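4.2 Hands, blades and the house rules

The Corton bench rules were drawn up by Onuoha and Haruna for a cell that only moved boxes. They run to 3000 words, of which 5 concern sharp objects ("keep sharp objects well clear"). Cutting fruit with a person at the table puts some strain on the phrase. We therefore wrote our own rules for shared blade work, and Figure 8 shows the bench they have to govern.
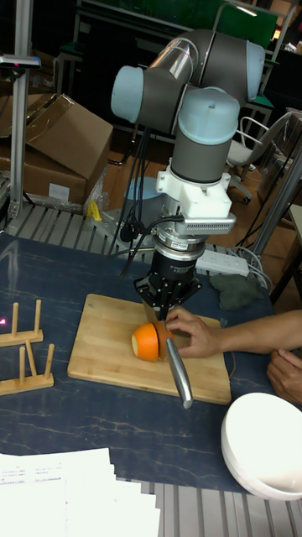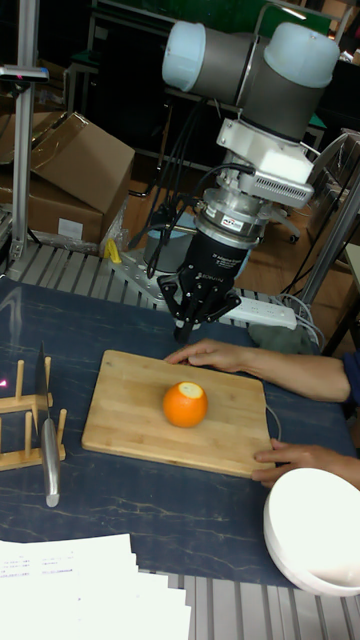
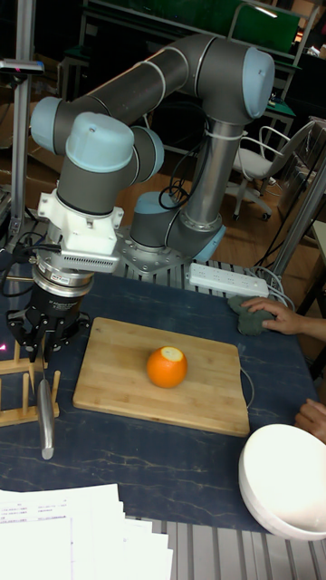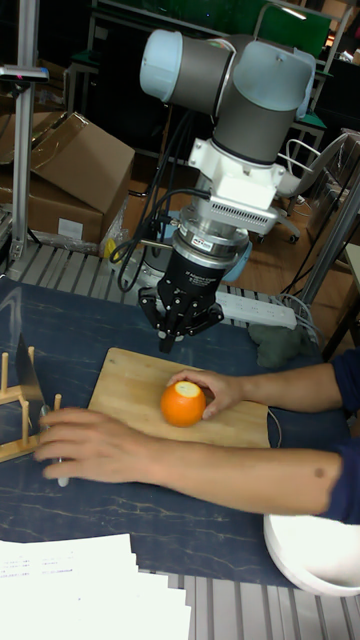 Figure 8. The orange task at the shared bench. In the first panel the gripper holds the knife; in the other three the knife is at the rack.

Reading time: 5 minutes (900 words)

Rule one is that a blade not in use lives in the rack. Rule two gives the knife one holder at a time, arm or person, and a handover goes by way of the rack. Rule three covers the steadying hand, and it took Lawal and Idahosa most of August to agree on it. The first panel shows why: fingertips on the orange, close to the blade. Our draft asked for "a safe distance", a quantity that Idahosa invited us to measure on an orange. The present wording limits speed and force whenever a hand is on the board, and leaves distance to the risk assessment.

Rule four, on loose paper and cloths, has been adopted in principle.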